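About us

Hi, and welcome to the Plerkovside page! I'm the person who started this place, and I also answer most of the emails, so if you've written to us you've probably already met me.

We're a company of 41 people in a low building on the Varghese road (look for the blue mailbox, the sign blew down in November and we keep meaning to put it back). We teach robots to do small household jobs. Picking up, putting down, clearing a table, sorting a basket. Most of what the robots learn comes from people doing those jobs by hand with a gripper, over and over, while the software follows along.

I didn't come from robotics. I ran the packing floor at Pernano for years, 88 of us at the busiest, and I was there when the first automatic line went in. The machine was fine. The way we were told about it was awful. We got a memo, then two days of training on a screen, and people who knew every trick of that floor were suddenly asking permission to touch anything. I still think about that, and it has a lot to do with how we run things now. 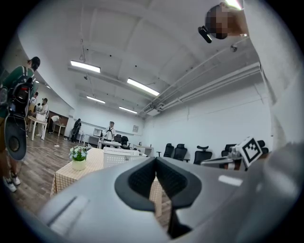 Session time in the main room, with the checkered table set up.

When people ask what automation has changed for the folks who work here, I usually start with the boring stuff. Our first year, every session had to be labeled by hand afterward, and that meant long evenings at a desk going cross-eyed. Then we built Cakano, our in-house tool, which does the first pass by itself. The labelers were worried, and fair enough! So we sat down together before we switched it on and worked out who wanted to do what. A few moved over to running sessions. Others stayed and now check the odd cases that Cakano gets wrong, and they're paid more for it, as it's harder work than the old job was.

It hasn't all been smooth. Holding a gripper for a whole morning is tiring in a way none of us planned for, and we had sore wrists all over the place that first winter. Now a turn lasts 49 minutes (don't ask, we argued over 45 and 50 and somebody split it badly), then you swap with a partner. I take my turns too, and I'm slow.

Anyone on the floor can stop a session and say a task is silly or badly set up. That happens a lot, and the tasks are better for it.

We hire mostly from nearby, and you don't need a degree or any background in machines. Patience helps, and so do comfortable shoes. If you'd like to see the place first, come by at 2 in the afternoon, when the second shift is getting going, and ring the side bell because the front one sticks.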